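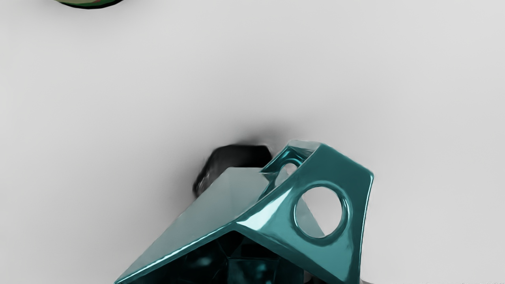 In praise of the half-planned holiday

3 March 2018

Every January, when the decorations are back in the loft and the evenings seem to start straight after lunch, I get out the big road map and begin planning a holiday. I've done it for 18 years and I love it dearly, and I have come to believe that I do far too much of it. So do most of the people I travel with, and so, if I may say so kindly, do a good many of the firms who'd like to do it for us.

What set me off was a brochure for a coach tour of the Grurkach valleys. It was a handsome thing, with good hotels and a decent breakfast included, and I read it in the bath until the water went cold. Five nights, and I don't believe there was a gap in it wide enough to post a letter through. Arrive, photo stop, tasting, guided walk, lunch with a view, folk museum, change for dinner. I felt tired simply turning the pages, and a bit sorry for the valleys, which are lovely and slow and have never hurried anyone in their lives.

Now, I don't want to be unfair to organised tours. My mother saw more of the world from the fourth row of a coach than she ever would have seen on her own, and she made friends on those trips who still send cards at Christmas. A good guide is worth every penny. If you have one week off in the year and you've saved hard for it, of course you want someone to make sure the ferry is booked and the hotel knows you're coming. I want that too! I am not one of those people who turn up in a strange town at ten at night with a rucksack and a hopeful expression. I did that once, in Genville, during what proved to be the annual cheese fair, and slept in a chair in a dentist's waiting room, and I'm grateful to the dentist to this day but I shouldn't care to repeat it.

So book the beds, by all means. Book the boat. What I would plead for is the middle of the day, the long soft bit between breakfast and supper that we all seem so frightened of leaving alone.

The best afternoon I ever had abroad was in Erraji, and it came about through a bus. We were meant to be going up to the fort, which had been on my list since the winter (underlined, with opening hours), and the bus we got on was the wrong one. It went the other way along the coast for the best part of an hour, stopping for schoolchildren and for a man with a ladder, and it let us off in a village with one street, a harbour wall and a woman selling fried fish out of her front window. We ate the fish. We sat on the wall. My husband, who can't sit still in his own garden, fell asleep with his hat over his face. There was a boat being painted and we watched the whole of one side get done, and when the same bus came back with the same driver he waved to us as though we were cousins.

I have never seen the fort. I'm told it's very fine, and that there are 982 steps, and I dare say I could go back and climb them, but when I think of Erraji I think of that wall.

You can't plan such an afternoon, I know that. A tour company can hardly print "wrong bus, fish, nap" in its brochure and charge for it. But you can leave a space where something of the kind might land, and if nothing does, well, you've had a quiet afternoon with a cup of coffee and your feet up, and I can think of worse things to pay for. The difficulty is that a space looks like a mistake on paper. When I draw up my own plans I see an empty square and my hand goes to the pen. There must be a garden nearby, I think, or a mill, or a small church with an interesting door.

Some of it is money, of course. Our trip to Olturia cost 600 pounds each before we'd bought so much as a sandwich, and once you've spent that sort of sum you feel you ought to be getting something for it every waking minute. I spent the first two days there marching us from one sight to the next with the guidebook held out in front of me like a lantern. On the third day it rained so hard that we stayed in the café under the hotel until mid-afternoon, playing cards with the owner's father, who cheated. We talk about him far more than we talk about the cathedral.

I gave a little talk along these lines at our library's travel evening, and it went down fairly well, I thought, though not with everybody.
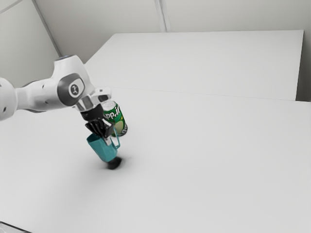
Khadija Nasr told me over the tea urn that it was all very well for people who could go back another year, but she had waited half her life to see Olturia, she would most likely see it only the once, and she had wanted every hour of it filled and had come home perfectly happy. She'd had a printed timetable and ticked things off on it, and the ticking had been part of the fun.

I've turned that over a good deal since, usually while washing up. She has a point, and I can't argue with a person's happiness, nor would I wish to. There is a real pleasure in the full day, in the aching feet and the pile of tickets on the bedside table. And some places are so far off, or so dear, that it would be a strange sort of pride to go all that way and then sit on a wall.

Still, I asked her what she remembered best, and she thought for a bit and said it was the evening the guide's van wouldn't start. They had all stood in a lay-by eating somebody's oranges while the sun went down over the river. It hadn't been on the timetable. She had written it in afterwards, she said, in biro, and ticked it.

I've sent off for the Grurkach brochure's longer version, the one with seven nights, to see whether the extra two have been left alone. I rather doubt it. If they haven't, I shall ring the firm up and ask whether one might be excused from the folk museum, and whether there's a bench.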